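Tridumer two-arm kit, trial unit – bench notes
November 21, 2025

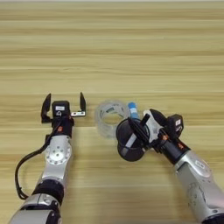
Pen cup in the right gripper, left gripper open beside the tape roll.

Unit is on loan from Leemans. Kagiso wants a yes or no from us before the quote runs out, so these are mostly notes toward that.

Set up on the wood table again. Zodwa redid the base bolts first thing and reran the arm-to-arm calibration from the vendor script. It stopped once with error 387, which the manual lists as "reserved". Power cycled the right controller and it went through. Sent the log to Leemans.

Task for the day was desk tidying: pen cup, markers, clear packing tape. I had expected the tape to be the hard one for the depth software and it is. Wood grain shows through the roll and the point cloud has holes in it. Setting the depth filter to 1000 fills some of them but smears the rim of the cup. Left it at default for now. Gunārs thinks a matte mat under everything would help, but the Curton people won't have a mat on their benches, so I don't want to test with one.

Grip force on the cup: 17 on the vendor scale (no units given anywhere, have asked). Tilting a cup with pens in it changes the load and I want the force readout logged with wrist angle next time. The log tool can do it, the setting is under Export, not under Sensors.

Left arm: watch the cable loop at the wrist. It swings wide on the outside and I don't like it for a shared bench. Efa has clips from the Rullow job in August that may fit. Ask before drilling or gluing anything – loan terms.

Fingers are not the same on the two arms. The spare set in the box is part 1723, and the sheet doesn't say which side it is for. Need this answered before we order.

Where I stand: arms fine, software usable, paperwork poor. I would not sign for the full service plan until the error list is complete.

To do
– Zodwa: repeat calibration from cold start, save both logs
– Me: cup and tape again with the lights off on the window side
– Edit: ask Leemans about finger sets and force units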